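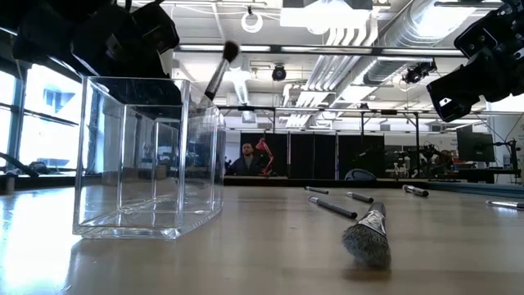

Maltbridge Community Boards > Health at Home > Pain and Recovery

Heat wrap or cold pack for an old shoulder problem?

kristyna_t
5/21/24
Hello everybody. I write here for the first time, so please forgive me if this was answered before. I searched and I found many threads about backs and knees, but very little about shoulders.

My left shoulder has been stiff since December. The doctor looked at it, sent me for an ultrasound, and told me it is an irritated tendon and not a tear. I received a sheet with exercises and the advice to use "heat or cold, as preferred." I have tried both and I don't know what I prefer! After the cold pack it feels numb and quiet for one hour, and then it is stiff again. With the heat wrap I can move the arm better, but in the night it aches more.

I am thinking of buying the Gusemar shoulder wrap, the one with the strap under the other arm. Does somebody here own it? Is it better than a simple wheat bag? I work at a desk and I would like to wear it while I type.

Kristýna

old_rower
Welcome. I had the same with my right side two years ago. My physiotherapist told me heat before the exercises and cold after, if it complains. That was the whole instruction and it served me well. I used a wheat bag from the microwave. It slides off when you type, this is true, but you can tuck it under a bra strap or a suspender.

vpaulik
I have the Gusemar. I will try to be fair to it.

Good: it stays where you put it, the cover comes off for washing, and the warmth reaches the front of the shoulder, where my wheat bag never sat properly.

Bad: the cable comes out at the bottom, exactly where your elbow wants to be. The strap is made for a bigger person than me. It also switches itself off after 15 minutes and you must press the button again, which becomes annoying if you are in the middle of a phone call.

I would buy it again, but at a lower price than I paid.

Vlasta

Borivoj_H
I must disagree a little with the whole direction of the thread. A wrap is comfortable, but it doesn't repair a tendon. The exercises do. I lost most of a winter because I sat with something warm on my shoulder every evening and told myself this was treatment. When I started to do the slow lowering with a small weight, three times in the week, then it changed.

I don't say don't buy it. I say, don't let it take the place of the sheet your doctor gave you.

kristyna_t
Thank you, all three. Bořivoj, I do the exercises, but I admit I do them badly when I am stiff. This is why I ask about heat. If I am warm first, I reach higher on the wall.

Vlasta, how small are you, if I may ask? I am 160 cm and narrow in the shoulders.

vpaulik
I am 158. I sewed a fold in the strap and now it is fine. If you don't like to sew, a strong safety pin will do it, but put it on the soft part of the strap and far away from the heating part and the cable.

zuzka_k
May I ask which cold pack you used? There is a big difference between them. The stiff blue ones touch the shoulder in one place only and there it is too cold. I changed to a Mok pack, which has small beads inside and bends around the joint even when it comes directly from the freezer. I put a thin kitchen towel between it and the skin, always.

For me the heat was a mistake in the first weeks. It throbbed all night. Later, when it was only stiff and not angry, the heat became pleasant. So maybe you are in between the two, and your nights are telling you something.

old_rower
Zuzana's last point is worth asking about. At what hour do you use the heat, Kristýna? If it is directly before bed, try to move it to the morning for one week before you spend any money.

kristyna_t
It is before bed, yes. Always after the news. I didn't think about this.

And the pack is exactly a stiff blue one. It lives in the freezer under the peas.

Borivoj_H
Also look how you sleep. I used to lie on the bad side without knowing it, and in the morning I blamed everything except the mattress. A pillow under the forearm, so that the arm doesn't hang across the chest, helped me more than any device.

elcombe_vilem
I come in from the other side of this question, as someone who bought nearly everything. Wrap, gel packs, a massage pillow, a cream that smelled like a sports hall. The cream is the only thing I finished, and I think I simply liked the smell.

I don't agree with Bořivoj that comfort is not treatment. If I sleep two hours more, I do my exercises the next day. If I sleep badly, I skip them. For me the comfort came first and the rest was possible after.

But please, not to bed with an electric wrap, even when it has a timer. I fell asleep with mine and had a red patch for several days.

Vilém

Borivoj_H
On sleep you are right, and I wrote it too strictly. I still think there are people who stop at the comfort. I was one of them.

zuzka_k
And if the pain goes down the arm, or the fingers feel asleep, or you suddenly can't lift the arm, please go back to the doctor and don't wait for answers in a forum. I say it in every thread, so now I have said it here too.

kristyna_t
No tingling, only the ache at the top and a little at the side.

I have decided this: heat in the morning, with the wheat bag I already own, then the exercises. No heat after dinner. Vlasta, I will wait with the Gusemar until I see if the mornings help, but thank you for the advice with the strap.

One more question, if you are still here. How long did you keep the wheat bag on before you started to move?

old_rower
Ten minutes for me, while the coffee was getting ready. Test it on the inside of your wrist first – my microwave made one corner much hotter than the rest.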